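How Does a Robot Know Where to Grab?

Put your hand into a messy toy box and pull out a ball. Easy, right? You probably did not think about it at all. Your eyes found the ball, your brain worked out a path for your arm, and your fingers closed when they touched it.

A robot arm has none of that built in. An arm is motors, metal and wires. Everything it does, it does because a computer program told it to. A set of programs is called software, and most robots that pick things up need several pieces of it working together.

Step 1: Seeing

A camera looks at the things the robot might pick up. To the computer, a camera picture is just a long list of numbers. Each tiny dot of color, called a pixel, gets its own numbers. The software has to find out which dots belong together. Are these orange dots all one cup, or a cup and something orange next to it? This part is called perception.

Many robots use a camera that also measures how far away each dot is. That helps a lot. A cup sticks up from the floor of a bin, so its dots are closer to the camera than the floor is.

Step 2: Choosing

Next the software picks a spot to grab. At a small lab in Jernley, the engineers use a program called Carno for this. Carno comes up with 200 possible grabs for each camera picture. Then it gives each one a score. A grab with room for the gripper on both sides gets a high score. A grab that would bump the wall of the bin gets a low one. The arm tries the grab with the best score.

How does Carno know what a good score is? It learned from practice. The engineers gave it 3,000 tries to study, with a note on each one saying if the grab worked or not. In the first batch of 700 tries, only 154 worked. The misses were useful too, because they showed the program what to avoid.

Step 3: Planning a path

Knowing where to grab is not enough. The arm has to get there without hitting anything. A second program, called Vukar, works out a path. It checks the whole arm and not only the tip, because an elbow can hit things too.

Bins are tricky for a planner. The walls get in the way, and things can end up in a corner, where there is not much space for a gripper. Cloth is tricky in another way. It can be folded or crumpled, so it almost never has the same shape twice.
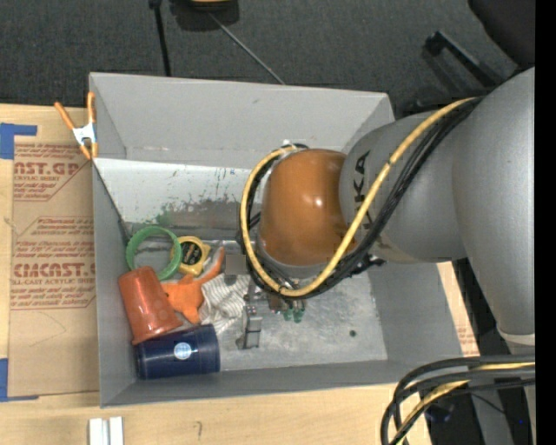
Step 4: Moving

The last piece of software is the controller. It tells each motor how far to turn and how fast. Sensors in the joints report back many times a second, and the controller makes small fixes as the arm goes - a bit like you steering a bike.

If the gripper closes and feels nothing, the software starts over with a new camera picture. It can't use the old one, because something may have rolled.

Try it yourself

Put five small things in a box. Ask a friend to close their eyes and pick one up using only your directions, such as "left," "down" and "close your hand." Count how many directions it takes.

Words to know

Pixel: one tiny dot in a picture.
Perception: working out what is in a camera picture.
Planner: software that finds a safe path.
Controller: software that runs the motors.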